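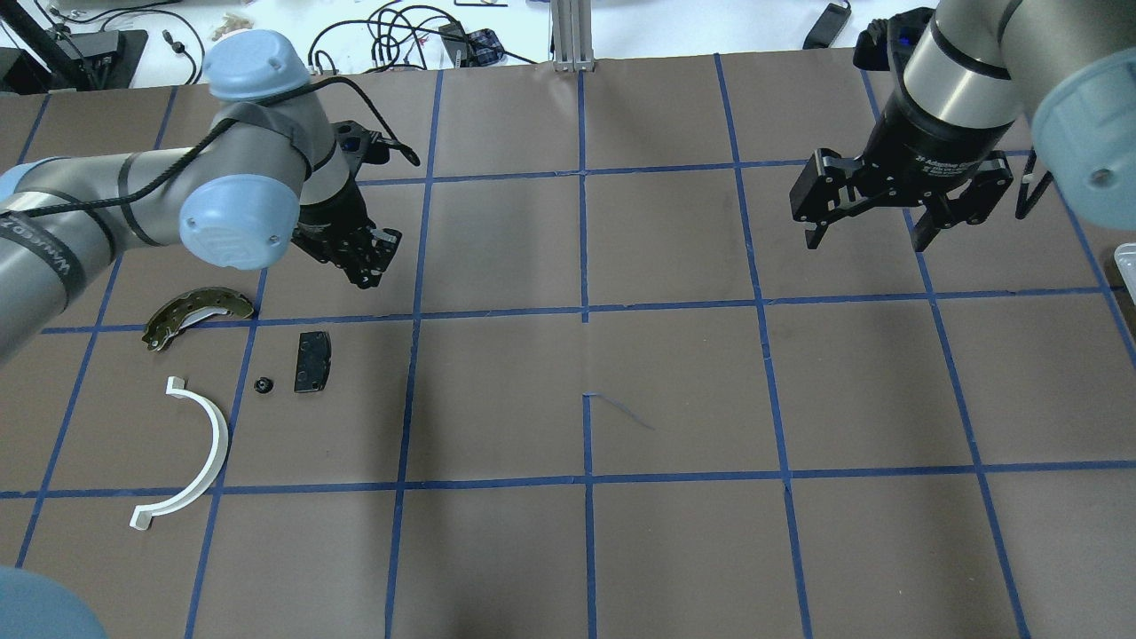
May 27, 2023

I went to the lab although it is the weekend. The building was quiet and I had the key from Chun-yin, so I could work from nine until the cleaners came at five. I want to write down the day while I still remember it well, because in March I did not write and later I could not explain to anybody why those recordings were bad.

The task is still the sorting one. The left arm has to take a part from the paper and bring it to the middle, and the right arm has to take it over and put it down in the correct cell on its own side. I drive both of them by remote control, one handle in each hand, and the computer stores everything I do. Tretis wants the brake parts because their depot in Gornbridge receives them mixed in boxes. So my table has a brake shoe, a pad, the white plastic arc and the small round black one which I call the olive.

The morning was poor. I had drunk too much coffee and my hands were not calm, and the recordings show it. When I move in a nervous way, the arm moves in a nervous way, and afterwards the model learns to be nervous too. Chun-yin told me this in my first week and I thought she was exaggerating. I deleted the first five and started again after I had eaten something.

The brake shoe is the hardest for me, even if it is the biggest. It lies on its side and the metal web is where I want to hold it, but from my chair I misjudge the height and the fingers come down too early. Today I tried to come from above very slowly, stop, look, and only then close. It costs perhaps two seconds more for each recording. I think it is worth it, but I must ask whether the long pause will be a problem in the training. Last time the model learned the pause also, and it stood above the part like a person who has forgotten why he entered the kitchen.

The pad is easy when it lies well and very unpleasant when it does not. The olive is small, but I have become good at it. The white arc I like the most. I can take it in the middle of the curve and it comes up nicely, and the other arm has plenty of room to receive it.

Before lunch I repaired two of the blue lines on the paper. I cannot make them straight, it is a weakness of mine. Cisternas, the firm which lent us the second table, has a printed mat with perfect squares, and I was jealous when I saw it. But Chun-yin says that a slightly crooked grid is better for us, the depot will not be perfect either. I do not know if she believes this or if she is being kind about my tape.

In the afternoon I found a rhythm. I put the parts down in a new way each time, without thinking too much, go back to the chair, open both grippers, bring the arms to the start, breathe out, begin. The handover in the air is the moment I still fear. The left hand must not let go before the right hand really has it, and my own two hands want to do it together, as when I pass a plate to my sister. I have to tell myself "right closes, wait, left opens". I said it aloud so many times that I heard it on the stairs going home.

Recording number 1102 was the best I have ever made. All the parts, no correction, no knock. I watched it again two times, only for pleasure. Number 1007, from Thursday, I had marked as good, but today I saw that I touch the paper with a finger near the end, so I changed the mark. It hurt a little. We need 1221 before the visit, and I think we will have them by Wednesday if I do not get ill.

One thing to remember: my neck. I lean forward when the grippers go near the left side, as if that would help me to see. Tomorrow I will put the chair higher and the cushion behind my back.

A man from Flanorent wrote to ask if the same recordings could be used for their bottle caps. I answered politely that I do not think so, but that I would ask on Monday. I spent too long on that email - I wrote "kindly" three times and had to take two of them out.

At home I made rice and eggs. When I took the pan from the shelf I noticed that I came down from above, stopped, looked, and only then closed my hand. I must go to bed earlier tonight.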